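Padley Grant Tracker for Town and County Offices

Desktop edition, 16 seats

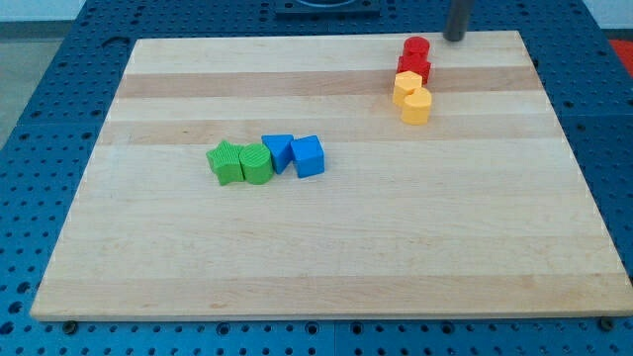

I spent a good chunk of my working life chasing state money on behalf of small towns, so I'll tell you right up front why I built this thing. Every March the transfer letters would come in, and every March somebody's road money was short, and it took us weeks to work out which office was sitting on it (once it was us, and I still hear about that one).

Padley keeps a running record of what your town was promised, what has been released and what's being held back. You type in the award letter once. After that, each payment gets matched against it, and if a payment is 21 days overdue you get a notice on your start screen with the name of the office to call. I love that screen!

It also handles split awards, where the county takes the money first and passes your share along. Flora Paterson talked me into adding those when she was a town clerk, and she was right, they're the messiest ones of the lot.

What you get:
Award and payment ledger
Hold and release log, with room for your own notes
Council report, one page, prints in black and white
Import from Ultier and Condent files (Laing files need to be saved as plain text first)

The license is $157 per seat per year, or pay for the whole 16-seat pack by purchase order. Updates are included. Phone help is included too, and you'll mostly get me or Greer Cruickshank, who knows the import side far better than I do.

Needs Windows 10 and a printer you trust. There's no Mac version yet, sorry, I'm working on it.

Page updated 6 September 2021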